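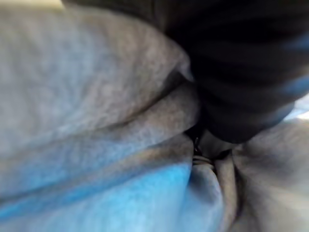

Students in the Stukura robotics club have moved their garment-handling project from folding to hanging, the club said in its spring report. The task is to take hold of a piece of clothing or cloth with a single arm and place it on a standing coat rack.

The group, led by Ye-ji Ban, is collecting 205 teleoperated runs for training. Of these, 190 are complete. The learned controller, named Flenorine, will then be run 100 times without an operator. A run counts as a success if the cloth stays on the rack for 20 seconds after the gripper opens.

Grasping soft fabric is the harder part, according to Ban. The wrist camera is very close to the cloth at the moment of contact, and folds can hide the fingertip. The controller therefore takes a second view from the head camera — mainly to locate the rack and its knobs. 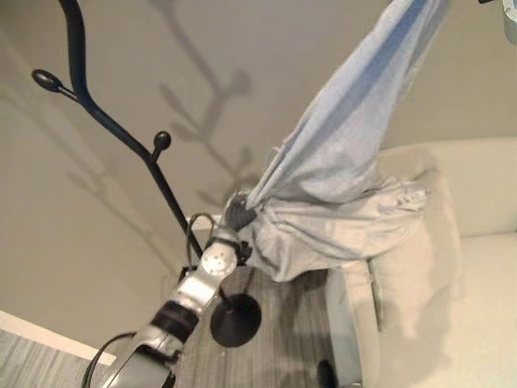

The gripper holds the gathered end of a cloth against the stem of the coat rack.

Valentyna Romaniuk, who wrote the scoring sheet, said runs in which the rack tips over are recorded as a separate class of failure. Dropped cloth and missed grasps are logged under their own codes.

The club plans to enter the task in the household division of the Opoku student competition in May. Entries in that division are limited to one arm and two cameras.

Last updated: 3/6/23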